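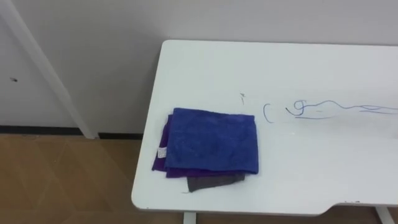 Njål Dahlgren

March 11, 2024

To the wiping list

Replying to Ghislain's message, quoted underneath in the parts I answer. The rest I agree with or have no view on.

> I have read the Stolledstead write-up twice and I still don't see where the
> gain comes from. You change the stroke planner and the stopping rule at the
> same time, and then report one number. Could be either.

Fair point, and Wojciech said the same last week. We have now run them apart. The set is 413 wipes, all on the white table with the blue pen, starting with the cloths folded and stacked at the left end. The old planner with the new stopping rule gets nearly all of the improvement. The new planner with the old stopping rule is hard to tell from the baseline. So the planner section of the write-up claims too much and I will cut it down to a paragraph.

The old rule stopped when the mask of remaining ink fell below a fixed area. That works for short marks like the small "i" or the bracket shape. It fails on the long wavy line, where the ink smears and leaves a lighter blue band around the darker strokes. The mask counted the dark strokes and ignored the band, so the arm put the cloth down with the table still visibly blue. The new rule compares the table with a clean reference patch near the front edge and carries on until the difference in colour stops falling between passes.

> What happens when the difference stops falling for the wrong reason? A dirty
> cloth would do that.

It does do that. Of the 413, there were 9 where the policy stopped early with a loaded cloth, all of them late in a session. Kacper's suggestion is to treat a flat curve with a high remaining value as a request for the next cloth down in the stack. We have tried it by hand but there is no code for it yet. Picking the purple one when the blue has just been taken off the top is easy enough. Picking the gray is less reliable, and I don't know why. My first guess was the label on the purple cloth, as the grasp detector likes to put a candidate there whenever it shows at the side, but that should only matter for the purple one.

> Also: how many of your demonstrations have more than one mark on the table?
> The Tolureck set had hardly any, and that policy would clean the nearest mark
> and go home.

In the training data, 1243 demonstrations in total, every one has at least two separate marks, and most include a long line. We asked the operators to draw whatever they liked as long as it was spread sideways along the table. I had wanted a fixed set of shapes but Alvar talked me out of it and he was right. The policy does not seem to care much about shape. It cares about length, and about how far the mark is from the stack.

It still goes to the nearest mark first. With the layout we use most, that means the mark beside the cloths, then the next one along, and the long line last, by which time the cloth has picked up ink. I tried reversing the order on 40 wipes and the result was slightly worse on the short marks and no better on the long one. Forty is too few to say more than that, so it will not go in the paper.

> Last thing, are you folding the cloths yourselves between runs?

Yes. Folded to a rough square, blue on top, the same order each time. The edges don't line up and we leave them like that. A run with a crumpled cloth is a different experiment and I would like to keep it separate until September at least.

Two things I would be glad to have from people here. If anyone has logs from the Krawczyk gripper wiping with microfibre, please send me the force traces, even short ones. Ours drift during a pass and I can't tell whether the cloth or the sensor is to blame. And if someone at Lalamgate could run the new stopping rule on a table that isn't white, I will send the code as it stands. The reference patch is set by hand in the config file, under "clean_ref", and it must be on a part of the table nobody has drawn on.

The revised write-up will have the split results as a table. Wojciech is checking the numbers now.

Njål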